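Sketport Community Workshop Opens Kitchen Arm Build to Members

Posted 20th August
Filed under: Workshop News, Member Projects

The Sketport Community Workshop has confirmed that its kitchen arm project will move from the planning stage to a full shared build this season. The project, known among members as Skoko, aims to produce a countertop robotic arm that can be assembled, repaired and programmed with the tools already available on the workshop floor.

The decision follows a review of work carried out since January by a small group led by Nayeli Mendoza. The group has concentrated on simulation, testing reach and joint limits on screen before any further parts are ordered. The workshop board approved a materials budget of $2845 for the next stage, of which $2000 is reserved for motors and motor drivers.

"Members asked for a project that they could take home and use," said Ms. Mendoza. "A kitchen is a demanding place to put an arm. The sink takes up a great deal of the counter, and whatever space is left has to be shared with the person who is cooking. We wanted to settle those questions before anyone drilled a mounting hole."

The simulated kitchen has been the main working tool of the project to date. It includes a granite countertop, a double-basin sink with a tall faucet, and wooden lower cabinets, and the white arm is placed to the left of the sink with its gripper reaching toward a dark cutting board. Tile, blinds and cabinet doors were modeled as well, so that the group's camera software can be tested against a background closer to that of a real home. 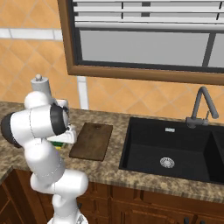
Tasks for the First Build

The first build will be limited to picking up and putting down light objects on a level surface. Members will begin with a sponge and a folded dish towel, and will add plastic cups once the gripper has completed 100 consecutive lifts without a drop. Knives, glassware and anything hot are excluded from the project under the workshop's general safety rules.

Work near the sink will be handled separately. The simulation allows the arm to pass over the basins, but the physical build will remain on the dry side of the counter until the joint covers have been tested. The faucet is treated in the software as a fixed obstacle, with a margin on all sides that members may widen to suit their own kitchens but may not reduce.

Parts and Assembly

Link covers will be printed in the workshop from files prepared by the group. The motor drivers will come from Jilon, and the mounting plate will be cut on the workshop's own mill. Members who intend to install an arm at home should bring the depth of their countertop, the overhang of its front edge and the clearance beneath any window sill – these measurements determine which of the 3 available base plates can be used.

The arm must be clamped or bolted before power is applied. Free-standing operation is not permitted in the workshop, including for short demonstrations. Each bench will be fitted with a stop button within reach of the operator, and a second member must be present during powered tests.

Simulation files, including the kitchen layout, are available on the workshop computers. Members are encouraged to replace the sample layout with one based on their own counters. Changes to the shared version should be submitted to the project group for review, with a short note stating what was altered and on which computer it was tested.

Joining the Project

The build is open to all current members who have completed the basic electronics and power tool sessions. No programming experience is required for the assembly group. Those wishing to work on motion planning should be comfortable reading and editing short scripts, and will be asked to run the sample kitchen before making changes of their own.

Assembly will take place in the Mbeki Room, on the ground floor beside the wood shop. Places are assigned in order of registration, and the sign-up sheet is held at the front desk. Questions about parts, measurements or home installation should be left there for the attention of Ms. Mendoza.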